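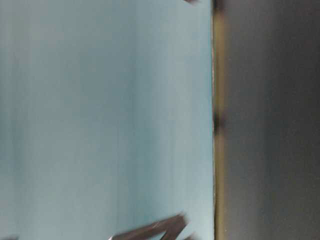
The Plug and the Port: An Hour with the Robot Club

Antonina Semeniuk has run the Trerkik robot club for long enough to have stopped promising parents a soccer match. This year's project is plugging in a network cable. The whole project, start to finish, is plugging in a network cable.

"They wanted it to make sandwiches," she says. "I said, fine, first show me it can put one thing into one other thing."

That was in the fall. By May the sandwich had not come up again.

The club meets above Giveveo, a copy shop with a generous attitude toward noise. I went up expecting sparks and found four people staring at a connector in near silence. Hanna Shevchuk, who wrote most of the code, did not look around for a while.

"People think the hard part is the arm," she told me when she did. "The arm's fine. The arm does what you tell it. The hard part is that you told it something stupid."

How stupid? She thinks it over. "A hair to the left. You can do that with your eyes shut, behind a desk, with a flashlight in your teeth. You sort of wiggle it. We spent two months on the wiggle." 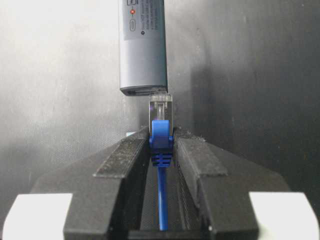 The wiggle has its own folder, its own spreadsheet and, by now, its own enemies. Maksym Dmytriv wanted a slow spiral search, feeling for the opening in small circles. Hanna wanted to line everything up by camera and go straight in. They tried both, 100 runs apiece. The spiral got 93.

"And hers?" I ask.

"Hers was faster," Maksym says, with great kindness.

Hanna would like it noted that her version was tested on the day the lamp got moved. I have noted it.

Then there is the question of the latch, the little plastic tab that everyone has snapped off at some point in life. Grip the boot too hard and you squeeze the tab. Grip it too softly and the plug leans over like a tired commuter. Valentin Lemaire, the youngest member, was put in charge of grip force and has logged 293 attempts in a notebook, in pencil, each with a remark. I was allowed to read a page. "No," says one line. The next says "No, but nicer."

"I used to put down more," he says. "Then I saw nobody else was reading it."

Antonina reads it, as it happens. She quotes it back to me over tea, from memory.

They take the thing to the student meet at Ultomholm later this month, where the other teams will have vehicles. I ask whether it worries her, bringing a cable to a car race.

"A little," she says. "We need to remember the extension cord. Last year we forgot the extension cord."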